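Beletholm, March 7, 2022 – Judine Brewing will pour its first spring release this month, a pale wheat ale flavored with dried violets and lemon peel. The beer is called Costa and comes in at 3 percent alcohol.

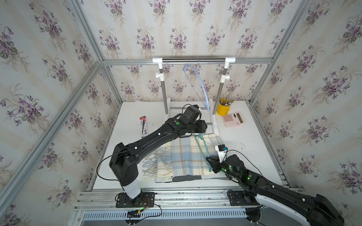
Head brewer Sigrún Grímsdóttir started work on the recipe in December and made 20 test batches before settling on one. Early versions tasted too much like soap, she said, and the flowers are now added only at the very end. The label was still being drawn last week, and the plan is for small purple violets with green leaves on pale cream, much like the wallpaper here. Cans will be sold in packs of four.

Costa was brewed with help from Hadis, the malt house across the river, which supplied all of the wheat. The first run is 581 cases.

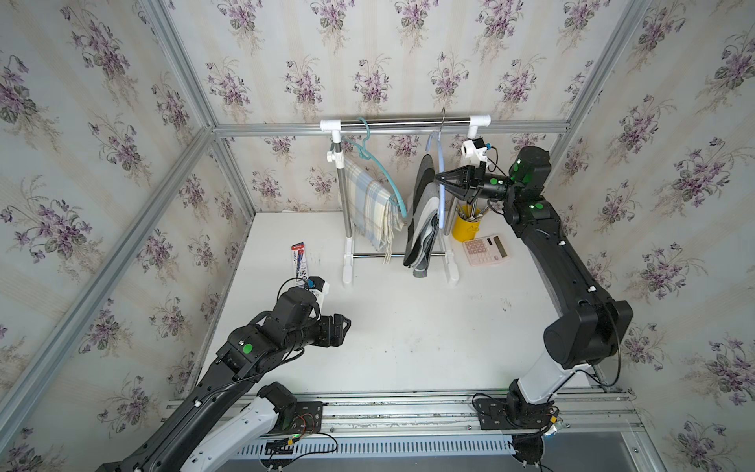 Most of those will go to stores and restaurants in town, with the rest held back for the taproom. "We kept it light so people can have a second one with lunch," said Ea Sveinbjörnsson, who runs the taproom.

Draft pours start at noon on release day, limit 2 packs per customer for cans to go. Growler fills will not be offered on this beer.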